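The White Shirt

Kojo Aidoo had only one white shirt, and he wore it on every first day. He had worn it on his first day in Dridby, and now he wore it at the long bench at Nevico, although Tadhg Kinsella had told him that an old jumper would do.

"You will spoil it," said Tadhg.

"Then it will be spoiled at work," said Kojo. His mother would have said the same. 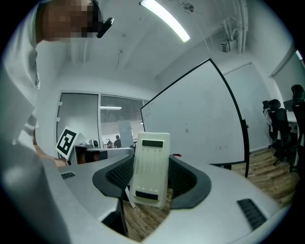

By four in the afternoon his back was hurting, but he did not want to sit before the others sat. He thought about the room he had left in Tremov, and the rent of 420, which he still owed to the landlord. In his mind he divided it by weeks — it was better than listening to the clock.

Tadhg put a cup of tea near his elbow, not too near.

"My first week, I ironed my shirt every night," he said. "My wife was laughing at me."

"And after?"

"After, I bought a second one."

Kojo drank the tea. It was too sweet for him, but he finished it all. On the way home he stopped before the window of Mac Giolla, where the shirts were lying folded in their paper, and he stood there until the lamp inside was switched off.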